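About Fornberg

We test chore machines. Household stuff, shop-floor stuff, and whether a machine can do it yet.

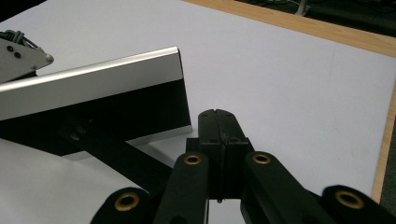
Gripper at the test board, fingers closed.

Short answer to the question everyone emails us: some of it, slowly, on a good day. Long answer is most of this website.

Fornberg was started by Driss Hajji and Piroska Kerekes, who met fixing packing lines at Hoekstra and got tired of demo videos. A video shows one towel folded once. We wanted to see the same towel 22 times, with the lamp moved and the towel put down crooked. So that's what we do. Dull work, we like it.

What we try: wiping counters, sorting screws, loading a dishwasher rack, putting lids on jars, picking one part out of a bin. So far 2,542 logged attempts, failures left in. Flat hard things go pretty well. Cloth is bad. Anything in a thin plastic bag is worse - the bag wins most days. Lids are somewhere in the middle and depend alot on who made the jar.

On the shop floor the picture is better, mainly beacuse the part shows up in the same spot every time. Move the bin a hand's width and you're back to home-kitchen numbers. Owners of small shops should know that before they sign anything, and we tell them so, even when they'd rather hear something else.

Who's here: Driss runs the bench. Piroska does the write-ups and argues with suppliers. Saskia McPhee handles shop visits, 2 a month, more if the van behaves. Raelene Ellery keeps the logs and decides what counts as a pass. Her rule - if a person has to step in, it's a fail. No half points. Driss still wants half points.

We don't sell machines. We take paid test jobs from makers and from shops thinking of buying, and the maker doesn't get to edit the results. Draler asked once. Still a customer, to be fair.

Want something tested? Send the chore, the object, and how many times a day it gets done. Bookings are full until December but short jobs sometimes squeeze in.

Recent posts
Jar lids, round 3
Can it sort the screw drawer?
Shop visit: Bastine
Why we stopped testing fitted sheets
What counts as a pass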